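Tulow opens lunch room for growers

The growers' union of Tulow opened a lunch room next to the old market hall in May. It has 44 seats and sells only food from farms of the district. The union paid for the work with the fees of its 168 members.
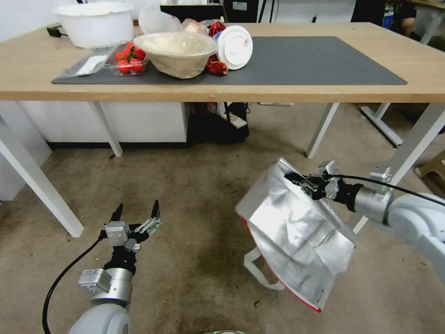

Prices stay low in the first season, says manager Despina Kolev. Small producers bring their goods before 7 in the morning. Cherry tomatoes are sold in clear plastic boxes, and guests may also take them home. The room closes at 4 in the afternoon.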